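I've been running online exchange chats between student groups for a while now (ours in Giltport, theirs wherever we can find a teacher willing to get up early), and the thing that always wrecks them is language. Somebody tells a great story in Spanish, the interpreter is half a sentence behind, both voices come through at the same volume and the kids on our end just glaze over. So when Noel Evangelista told me he'd moved his whole youth program over to Skivirgate, I signed up that same night!

Quick version for people who don't like reading: I like it a lot, I'm keeping it, and I have one big complaint.

Skivirgate is a browser-based room for live events with interpreters. You get a stage for the speakers, a back room for the interpreters, and a little drop-down where each viewer picks a language. Setup took me most of an evening, mainly because I kept fiddling with the colors. The guests don't install anything, they just click the link, and for students joining on a phone in a school hallway that's huge. 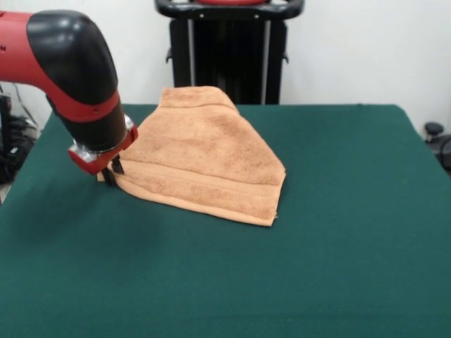
Gripper fingers on one corner of an orange towel, over dark green felt.

Our first real test was in June, a two-hour chat between our group and a university club in Serbia. Teodora Živković moderated from their side and she is fast, she throws questions around like a game show host, and the sound kept up with her. The interpreter channel drops the original voice way down and doesn't cut it completely, so you still hear people laugh. I can't tell you how much difference that makes. We had 11 speakers in and out of the stage and only one got kicked off (bad hotel wifi, his words).

The back room is my favorite part. Interpreters can see who's up next and hand off to each other with a button, where before we had them texting on their own phones. One of ours had come from Cenero, which we used for two years, and she said she'd never go back. I thought Cenero was okay for small groups but the handoffs were a guessing game.
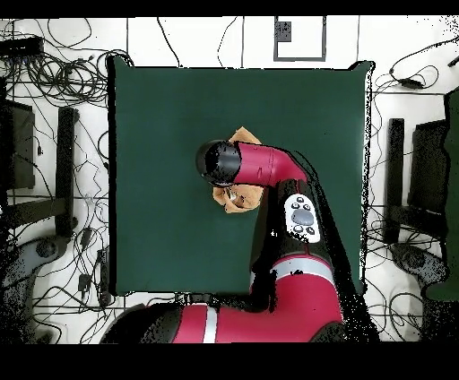 Red and black robot arm over a dark green cloth, with the white control panel on its black section.

Okay, the complaint. Recordings! You get one file with the floor audio, and every interpreted track comes as a separate download with a slightly different start time. Lining them up took me 7 tries. If you plan to post a bilingual replay (we always do, more people watch the replay than the live show), leave yourself a free afternoon and some snacks. Claeys does this part much better, it spits out a finished video per language, but their chat box is awful and the moderators hated it.

Smaller gripes: the captions mangle names, the waiting-room music can't be turned off for guests, and the poll results vanish the second you close the poll. Take a screenshot.

The plan we're on allows some 3,000 viewers, far more than we need. There's a step up to 4,000 if you're streaming to several campuses at once. Support answered me by email the next morning, twice, and the second person had read what I told the first one.

Four stars from me. Fix the recordings and I'll happily hand over the fifth. Our fall chat is going on there too, and Noel is already nagging me about the theme.

Posted Aug 16, 2022

Contact | © 2022 Giltport Exchange Notes | Back to top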